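Strobel close in on a buyer, and the paddock holds its breath

Tuesday, May 21, 2019
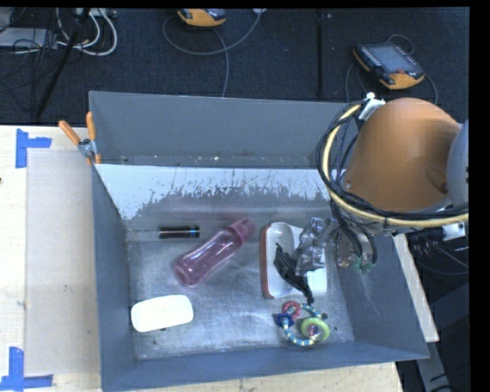

Kieran Bainbridge wants it done before the summer break. A team can't run two seasons on promises, he told anyone who would listen at Suswood over the weekend, and if the money from Ostex is real then it should be in the bank by August.

Fair enough. The talks have dragged since winter. Ostex, a freight group with no history in racing, is understood to be after a 40% stake in Strobel, with an option on the rest after two years. No signature yet. Plenty of lawyers.

What does Strobel get? Breathing room, mostly. The team has scored 9 points this season, all of them in the rain, and hasn't brought a new front wing since the opener. Suppliers are being paid late. The wind tunnel hours went first, then the second simulator, then the good coffee. Morale in the garage is better than you'd expect – mechanics are a stubborn lot – but three senior engineers have already left for Plosar and more are taking calls.

Plosar went through all this themselves. Sold, resold, renamed, nearly shut. They came out of it with a proper factory and a car that can fight for podiums. So it can be done. It took them five years and a very patient owner, and patience is the bit that worries people about Ostex.

The jobs matter too. There are 111 people on the payroll at Suswood and most live within a short drive of the gate. One machinist has been through two takeovers already and says the first month is always free jackets and speeches. After that you find out.

Drivers? Both under contract to the end of next year, though one deal has a exit clause if the ownership changes. His manager wasn't picking up on Monday. Make of that what you wil.

An announcement could come before the next race, or it could slip again. The board meets Thursday. Strobel declined to comment.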